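Istorgate (benchmark)

Istorgate is a simulated benchmark for comparing robot grippers on bottle handling. It is maintained by Basard and runs on the Gosling physics engine. Each gripper is mounted on the same arm and tested with the same controller, so that differences in score can be traced to the fingers and their drive.

Task

The arm starts above an upright bottle, closes on the neck, lifts the bottle and places it in an open-topped crate on the same table. A trial fails if the bottle tips over, slips more than 2 mm in the grasp or touches the rim of the crate. A full run consists of 200 trials per gripper. Friction, bottle mass and starting position are varied between trials, and the random seeds are published with the results.

Grippers

The first release compared a parallel-jaw gripper with the Oso, a two-finger design with angled fingertips. The Oso completed 152 trials. Most of its failures occurred at low friction, where the neck turned between the fingers during the lift. A later release added a limit of 44 N on closing force – earlier scores are listed separately and are not comparable.

Limitations

Contact is modeled with rigid bodies only. Soft finger pads are approximated by a higher friction value, which tends to favor narrow fingers. 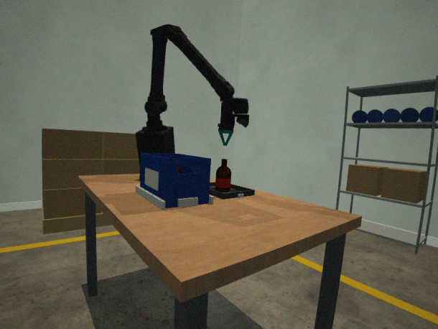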